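Clandier switches board line to water-based edge sealant

Clandier has moved its main panel line to a water-based edge sealant, replacing the solvent product it had used on cut boards. The change took effect in October and covers all pale-faced panels leaving the Sevetti works. Dark-faced panels will follow once stocks of the older sealant have been used up.

The new sealant is supplied by Gidel and is applied to the long edges in two passes, with a short drying stage between them. Boards are then stacked on edge for 40 minutes before wrapping. Under the old process the stacking time was shorter, but the finishing hall had to be ventilated throughout the shift and the extraction filters changed more often.

Swelling at the edges is the most common cause of returned panels. Water enters where the core has been exposed by the saw, the core expands, and the face layer lifts along the line of the cut. The fault usually shows first on the lower edge of panels fitted close to a floor, where mopping leaves moisture against the board.
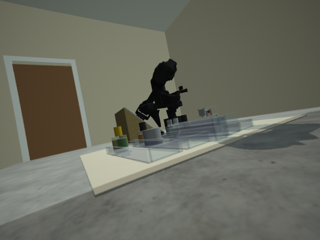

Clandier ran a soak trial on 2000 cut samples before approving the switch. Each was stood in 4 millimetres of water overnight and measured at the edge the next morning. The company says average swelling was slightly lower than with the solvent sealant, and that the results varied less from one batch to the next. Samples with chipped corners did worse under both products, and the trial report recommends that saw blades be changed at shorter intervals.

Fitters will need to make one change on site. The water-based product does not bond well to silicone, so any edge that is to be sealed against a wall or skirting should be lightly sanded and primed first. Boards trimmed after delivery must be resealed by hand; Gidel sells the sealant in small tins for this purpose. Opened tins should be kept above freezing.

Panel sizes and prices are unchanged. Boards finished with the new sealant carry product code 3654 on the wrapping label, and the older boards can be fitted alongside them. Cheng, which distributes the panels to joinery firms, will continue to accept returns of unopened packs under the existing terms. A revised fitting sheet is being packed with each order.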